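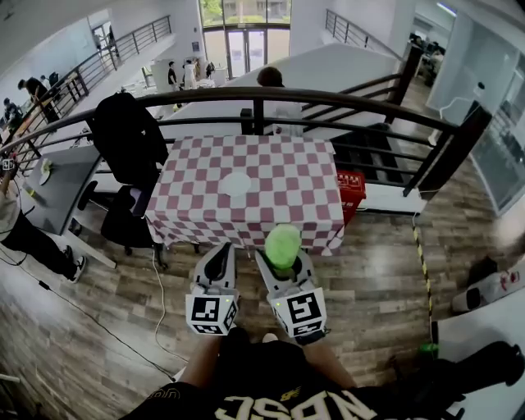

Sơn Văn
Project lead, Poner Creek Planting

March 23, 2023

14 shares | 3 comments

Search this site Go

Hello to everyone at the Altimus Fund, and thanks for your patience with me. I know this report was meant to be shorter than the last one. It started out that way, and then I got onto the subject of rabbits.

I'll do the numbers first because I know that's the bit you have to put in your spreadsheet. We put in 560 seedlings along the creek in November. I walked the whole lot last week with a clipboard and a can of marking paint, and 466 of them are alive. I'm really pleased with that! It was a hot, mean summer out here and I'd been lying awake imagining a much worse result. The mat rushes and the river bottlebrush have done best. The tea-trees on the upper bank have done worst, and I think I know why, so I'll get to that further down.

The fence

You'll remember the fence was the part of the budget we argued over (in a friendly way). It's up. There are 90 metres of it along the eastern side, with plain wire on top so the wallabies don't tangle themselves, and it's kept next door's cattle out ever since. They did get in once before the gate was hung, and they ate or flattened a good patch of rushes near the crossing. Rushes being rushes, most of them came back from the base. I've counted those as alive. If you'd like them listed separately I can do that, I have them marked on the map.

The gate itself is not my favourite gate. It drags on the uphill side and you have to lift it with your knee. The contractor has been back to look at it and says the post has shifted in the clay, which everybody who has ever put a post in around here could have told him. He's going to reset it at no charge once the ground has some moisture in it. Until then, please use your knee if you come to visit.

Rabbits

I budgeted for tree guards on the upper bank and left the lower bank without, thinking the rabbits wouldn't bother going down there. Wrong! They went straight down there. By the middle of December there was a stretch below the big willow stump where every single wattle had been nipped off at the same height, very neatly, like someone had gone along with secateurs. I moved money across from the signage line to buy more guards, and I emailed you about that at the time, but I'm putting it here as well so it's all in one place. The signs will now be smaller and there'll be one fewer of them. I don't think anyone will mind. The one by the car park is the one people read.

The guards we bought in the second lot are the corflute kind, and I like them much more than the plastic sleeves. The sleeves blow off. I spent a fair chunk of January walking along the creek picking sleeves out of the water and off the neighbour's fence, and I found one in the school oval at Skillby, which is a decent distance away as the sleeve flies. They're all accounted for now, or near enough that I've stopped looking.

Water

We used more water than planned. The tank on the trailer was borrowed from the cricket club on the understanding that we'd have it for a fortnight, and we've had it since before Christmas. They've been very good about it. I've offered them some of the leftover mulch for the bank behind the sightscreen and they've said yes please.

Watering was weekly through January and then every second week in February, always early in the morning. Each plant got a slow drink from the hose at the base. It takes ages. I used to put the radio on in the ute and leave the door open, until I flattened the battery and had to ring my sister-in-law to come and start me. After that I just listened to the birds, and I'll admit the wrens are better company than the breakfast show.

Now, the tea-trees. I think we planted them too high. The bank looks damp up there in spring because it seeps, but by New Year the seep had dried right out and the soil had cracked wide enough to lose a trowel in (I lost a trowel in it). The ones tucked in beside logs are fine. The ones out in the open are mostly sticks. 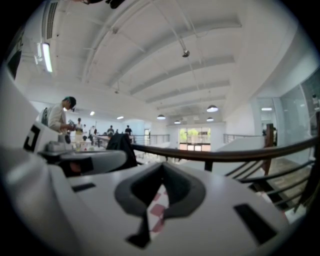 So for the autumn infill I'd like to bring the tea-trees down to the middle terrace and put something tougher on top. I've talked this over with the people at Vishwakarma Nursery, who grew all our tubestock, and they suggested sweet bursaria and a bit of kangaroo grass for that upper strip. Both are local to the catchment and both put up with being baked. They have the bursaria ready to go now in tubes, and the grass will be ready a few weeks later. They're also going to hold the price from last year, which I didn't ask for and was very happy to hear.

Weeds

Blackberry is beaten back along the whole of the planted stretch, and I mean beaten back and no more than that. It'll shoot again from the crowns as soon as we get decent rain. I've pencilled in a follow-up spray for late April, with a licensed contractor doing the bits close to the water. Wandering trad has turned up under the willow stump. I have been pulling it by hand, bagging it, and swearing at it. It needs someone to go over that patch on their knees every month for at least a year, and I've put my own name down for it.

The thistles I'm less worried about. They look terrible in the photos we took from the bridge, but they come out easily and they'll be shaded once the wattles get going.

Where the money's gone

The full table is attached separately, so I'll only mention the things that moved. Guards went over and signs went under, as above. Fencing came in on quote. Fuel was higher than I allowed for, and that's down to all those watering trips. Mulch was lower, as the council crew dropped us two truckloads of chipped gum from the roadside works and wouldn't take anything for it. I still have the quote from the landscape yard if you need to see what we'd have paid.

There's enough left for the autumn infill and the blackberry follow-up. There isn't enough for the footbridge repair that got talked about at the start. I'd rather say so now than leave it hanging. The shire has it on a list, and I've written to ask how far down the list.

People have asked me about

The platypus. Yes, there's been a sighting, downstream of our stretch, by a man fishing at dusk. I've been down there with a thermos more evenings than I'd like to say and have seen a water rat and a lot of mosquitoes. I'd love to claim it for the project but it wouldn't be fair, it was probably there all along.

Whether dogs are allowed. On a lead, yes, and please stay on the mown side of the guards. Some of the dead plants nearest the path were dug up, and I don't think a rabbit did that.

Whether the creek will flood and take the lot. It might! We planted the lower rushes close together so they hold each other in, and the stakes are hardwood, and after that it's up to the creek. If we get a big one before winter I'll send you a note straight after instead of waiting for the next report.

What's next

Infill planting in May, as soon as the soil's had a proper soak. Gate post reset some time before that, with any luck. Another full walk-through with the clipboard in spring, same route and same paint colours, so that the figures can be set beside these ones. I've also got to give the cricket club their tank back.

One small thing from your end: could you let me know if the signs need the old Altimus logo or the new one? The printer is holding the job for me, and the file I have is the one with the green leaf on it.

Sơn

3 comments
Share this update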